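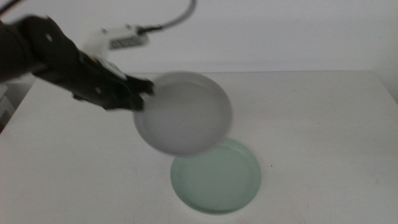

Bowls, worktops and the four-minute reset

I love a clear worktop. I didn't for years (mine held post, a toaster, three sorts of vinegar and a fruit bowl full of batteries) but I've come right round to it, and most of what changed my mind was washing-up bowls and mixing bowls, of all things!

Start with the bowls, then. Pale ones show every streak of tomato, so rinse them in cold water as soon as they're empty and wash them properly later. If a grey or white glaze has gone dull with cutlery marks, make a paste of bicarbonate of soda and a drop of water, rub it round with a soft cloth and leave it ten minutes. It brings ours up beautifully. Plastic bowls need a gentler go, just washing-up liquid and warm water, and a night on a sunny windowsill-side shelf does wonders for curry stains once the morning comes round.

Stack by size, biggest at the bottom, and put a square of kitchen roll between any that stick. Two nested bowls that have jammed solid will usually come apart if you stand the lower one in warm water and fill the upper one with cold. Don't twist!

Pick bowls up by the rim when they're dry and with both hands when they're soapy. I lost my lovely Jatow mixing bowl that way in August and I'm still cross.

Now for the surface itself. Everything comes off, and I do mean everything, even the things you think you can wipe round. Crumbs first with a dry cloth, then a damp one with a little washing-up liquid, then a dry one again, always working from the back towards you. White tops want a clean cloth each time or you'll be spreading yesterday's tea about. Do the edge where the top meets the wall last, with an old toothbrush if there's a line of grime.

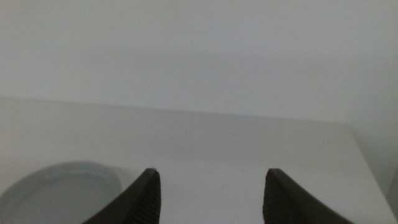
Plain white top, plain white wall, and plenty of room to work.

Then be choosy about what goes back. My rule is that it has to be used every day, so the kettle passes and the Grestberg scales live in a drawer. I set a timer for 4 minutes after supper and stop when it rings, finished or not, and it's lovely how much gets done.

Tea rings on a white top: bicarb paste again, five minutes, wipe. Try it on a hidden corner first, particularly if the finish is glossy.

Next month, the cutlery drawer. Mine is a disgrace and I can't wait.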